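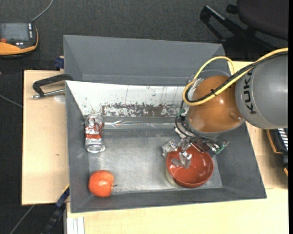
To: Kindby Secondhand & Swap list
Subject: Re: [kindby-swap] Old gray bin, keep or toss?
Date: 26 May 2026

Hi all,

Keep it! Please, please keep it. I know the white panel inside looks awful with all those brown patches where the surface has flaked off, but a bin that size is hard to find, and I've been through this before with one I got at the Flullport flea market (paid 3 dollars, still the best money I ever spent there). I scrubbed mine with baking soda and an old dish brush, picked off whatever was ready to come off anyway, and then stuck a cut piece of shelf liner over the ugly part. It took me one evening and most of a podcast.

On Aug 14 someone wrote... no wait, that was the shoe rack thread. Anyway, quoting the right message this time:

> I'm clearing out the mudroom and I can't decide about the big
> gray bin. The inside is scratched and chipped and the bottom is
> all scuffed up. We mostly use it as a drop spot, so right now
> it's got an apple, a bowl and a crumpled can thing in it. Is it
> worth cleaning up or should it go out with the August junk
> pickup? Also does anybody want the bowl? It's the shiny
> reddish-brown one.

About the scuffs on the bottom: I wouldn't even bother. Whatever you put in there next is going to scuff it again, and the gray hides it pretty well. If it bugs you, lay down a towel. The flaky part is the bit I'd deal with, mainly so you don't get little white chips stuck to everything (ask me how I know, I kept potatoes in mine).

I'd take the apple out before you start, obviously. Orangey red with the faint yellow streaks, right? If it's the kind we used to get from the Pirnholm orchard stand, slice it up with butter and cinnamon and you've got breakfast.

And yes, I want the bowl!! I have a soup bowl shortage over here and that glossy brown goes with my Duangkaew plates better than the white ones I've been using. I can trade you a pair of curtain rods or a jar of mixed buttons, your pick. I'm happy to come by for it, just leave it on the porch if you're out.

If you still decide the bin has to go, post here first, okay? I've got 40 jars of canned tomatoes sitting on my basement floor and I could use a second one.

Talk soon, and good luck with the rest of the mudroom!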